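Production Technician, Textile Accessories
Fodar - Cellasley site
Full time, permanent

Fodar designs and manufactures fabric accessories for school uniform suppliers, gift packaging companies and independent retailers. Our range includes bows, ties, sashes, hair accessories and ribbon trims. We are recruiting a production technician to join the finishing section at our Cellasley workshop. The position reports to the finishing supervisor, Josphat Khaemba.

The role

The finishing section receives cut and partly sewn pieces from the machine room and takes them through hand assembly, pressing, inspection and packing. Most orders are short runs in mixed colors and widths, so the work changes several times during a shift. The technician is responsible for the quality of finished pieces and for the records that go with each batch.

Main duties

Assemble bows and ties by hand from cut ribbon and woven fabric, following the specification sheet for the order.
Attach clips, elastic loops and pin backs by hand stitching or with the bench press.
Check stripe alignment, fold symmetry and tail length against the reference piece. The permitted difference in tail length is stated on each sheet.
Steam and press finished pieces at the temperature given for the fabric.
Log rejected pieces by cause and return them to the machine room with the batch card.
Change blades, clean the heat cutters and report worn tooling to maintenance.
Prepare sample sets for the sales office when requested.

Striped fabrics account for a large share of our uniform orders and need the most care at the inspection stage. A stripe that runs off line at the knot is treated as a reject even where the size is correct. 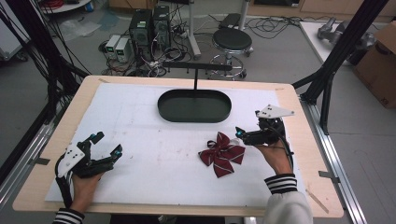

Striped bow in maroon and white.

Hours and pay

The working week is divided into early and late shifts, which rotate every two weeks. Early shift starts at 6:30 a.m. and late shift at 2:00 p.m. Each shift includes a paid break of 30 minutes. Overtime is offered before the school season and again in December - it is optional and paid at time and a half.

Pay is set on the technician scale and depends on experience. New starters move to the next step after completing the training period. Paid vacation is 16 days in the first year, in addition to public holidays.

Requirements

At least one year of work in sewing, upholstery, millinery, alterations or a similar trade. Formal qualifications are not required.
Good close vision, with or without glasses, and reliable color discrimination. A short color test is part of the interview.
Ability to read a specification sheet and measure accurately in both inches and millimeters.
Ability to stand or sit at a bench for long periods and to lift boxes of up to 30 pounds.
Basic computer skills for entering batch records.

Desirable

Experience with narrow woven fabrics, grosgrain or satin ribbon.
Experience with the Pitow stock system. Training is given to applicants who have not used it.
Some knowledge of industrial sewing machines. The role does not include regular machine work, but technicians cover for the machine room during absences.

Training

The training period lasts 15 weeks. The first part is spent on hand assembly with Fenna Vanhove, who trains all new staff in the section. Inspection and batch records follow. Technicians are signed off on each product family separately.

The workplace

The Cellasley site employs over 50 people. The finishing section is on the ground floor and has step-free access from the parking lot. Bench height is adjustable. Bus service from Muriithi stops at the main gate, but the last bus leaves before the end of the late shift - applicants should check that they can travel home.

How to apply

Send a resume and a short cover letter to the personnel office, marked for the attention of Tove Nørgaard. State your earliest start date and any shift restrictions. Photographs of your own work are welcome, but please do not mail original pieces.

Selected applicants will be invited to an interview and a bench test. The test consists of making two bows from supplied materials and sorting a tray of finished pieces into pass and reject. All tools are provided.

Questions about the duties can be directed to Josphat Khaemba through the main switchboard. Applications from recruitment agencies will not be considered.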